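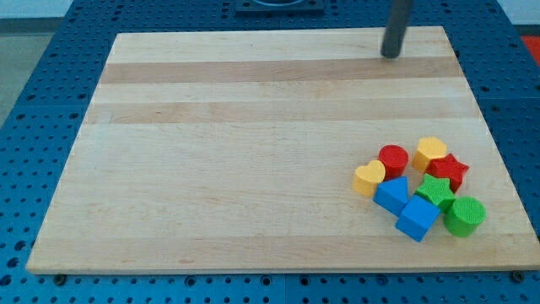 Shape blocks on the wooden work board used by the Grunden student robotics club.

Grunden Robotics Club Takes On the Shape Block Challenge

GRUNDEN, 19 Nov 2019 – Students in the Grunden Robotics Club have a new project this year, and they are already staying late for it! The club is teaching a robot arm to sort toy blocks – hearts, stars, cylinders and more – for the Womeo Student Sorting Meet in June.

The club has 15 members, split into five teams. Each team writes its own sorting program and gets regular turns at the arm. The blocks start out bunched together on the board, and the program has to decide which one to go for first.

"A star pressed up against another star is a wonderful problem," said club adviser Perihan Işık. "The students argue about it at lunch, they draw it on napkins, and then they come in and try it. I love watching that."

Members meet two afternoons a week in the Marti Building. New students are welcome at any point in the year, and no programming experience is needed – several current members wrote their first line of code this fall.

Families can see the teams at work during the Keseo Open Lab evening, which starts at 5 p.m. Dates are posted at the Marti Building front desk.

Contact: Perihan Işık, Grunden Robotics Club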